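Bowl week, a thread. June 2022, and I am spending it teaching an arm to deal with plastic dishes.

1/ We're gathering demos for Mfaume, our little learned-policy project. The job is easy to say: colored bowls and plates all over a green cloth, arm puts them into one stack. A toddler gets it. Our model from May did not get it, at all.

2/ My guess is it never saw enough mess. In May every demo started with the dishes set out in a nice tidy arc (my fault, I like tidy arcs). So now I toss them down any old way before each run, overlaps and all, and start with the arm wherever it happens to be.

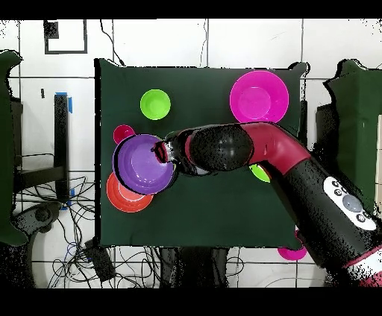

3/ What goes into one demo: joint positions, gripper state, the camera view, and a success flag I set by hand at the end. Zindport is our logging tool and it stamps everything off the same clock. Before Zindport we had video running a hair behind the arm, and the model learned to close its gripper late. Took us 2 weeks to figure that one out!!

4/ Keeper count as of lunch: 137. Tossed: 14. Most of the tossed ones are me hesitating. If I stop and think in the middle of a reach, the policy learns to stop and think too, except it has nothing to think about, so it just hangs there.

5/ Rims are the hard part. A thin rim with another rim right behind it means you have to come in at the correct angle or you pick up both. I've started doing 3 approaches on purpose — straight down, from the side, and a nudge first to open up a gap. I want all of them in the data.

6/ Also mixing in stacks that are already half built. Plate on plate with a cup sitting in the top one is my favorite start, because the arm has to work with whatever's there and can't just run its greatest hits from the beginning.
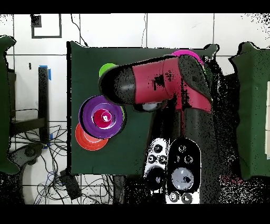 7/ People keep asking if I throw out the demos where I drop something. Nope! If I drop it and then pick it up and finish, that's a keeper. Recoveries are worth gold. If it rolls off where the arm can't reach, I end the run and flag it as a fail.

8/ Gekolmont (the training box, it's loud) gets the new batch tonight. Same network as May, same settings, only the data is different, so if the numbers move I'll know why.

9/ Will post the rollouts either way, including the embarrassing ones. If you've done stacking with see-through dishes, please tell me how bad it gets — that's next on my list and I'm already dreading it.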